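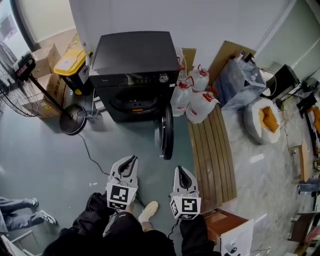

Arnholm Airmen's Service Record

A README for the text collection, second release, 21 April 2018

Welcome! If you came looking for the careers of the men and women who served at Arnholm air station, you are in the right place. The collection holds 297 short biographies, one plain text file each, covering everyone from squadron commanders to the people who packed the parachutes. Some run to several pages. A few are three lines long, and we are just as fond of those.

What is in a record

Every file starts with the same block of fields: name, service number, date of birth, branch, rank on joining, rank on leaving, postings, decorations, date of death if known. After the block comes the life itself in ordinary sentences. Postings are listed oldest first. A rank held only for the length of a posting is marked (acting) and is not carried over to the "rank on leaving" field, so please don't report those as mistakes - we get a lot of mail on this one!

Where a person served at both Arnholm and the satellite field at Brostano, there is still only one file. Look for the line beginning BRO in the postings.

Where it came from

The bulk was typed up by Treasa Ó Gríofa from the station's own movement ledgers, the funeral notices in the base newsletter, and letters sent in by families. Sang Quan did the maintenance crews, a group the first release treated very badly, and added 60 new files in the process. I love these. The entry for the engine fitter who spent his whole career on one airplane type, then went on repairing them for a flying club until he was past eighty, is worth the download all by itself.

The Kakakhel letters are a separate matter. They were lent to us by the family on the condition that we quote from them but do not reproduce them whole, so the files that draw on them carry short extracts only. If you need more, write to us and we will pass your note along.

File names

Surname first, then initials, then the year of joining, all in lower case with underscores. Accents are dropped in the file name and kept inside the file. Where two people would end up with the same name, the later one has a b on the end.

Known problems

Dates in the oldest ledger are sometimes the date of the entry and sometimes the date of the event, and we can't always tell which. Those are followed by a question mark.

Two files have a gap of several years in the middle. The ledger pages are missing, and we would be thrilled to hear from anyone who knows where these men were posted.

"Wing" changed its meaning when the station was reorganized. We left the word as it stands in the source and did not try to convert older units into newer ones. If you are counting people per unit, read the notes file first.

Decorations were checked against printed lists where we could get them. Campaign medals are patchy, gallantry awards are in much better shape.

What changed since the first release

The maintenance crews, as above. Dates of death updated for those who have left us in the meantime, among them the last surviving member of the Zamonier detachment. His file has been rewritten from scratch with the help of his daughters, and it now covers his years as a flying instructor properly.

Using it

Free for family history, teaching and research. Please name the collection and the release when you quote from it. For living persons we give the service career only, and we ask you to leave it at that too.

Corrections are very welcome, with a source if you have one. Send the file name, the line that is wrong and what it should say. Photographs of logbook pages are fine - so are stories!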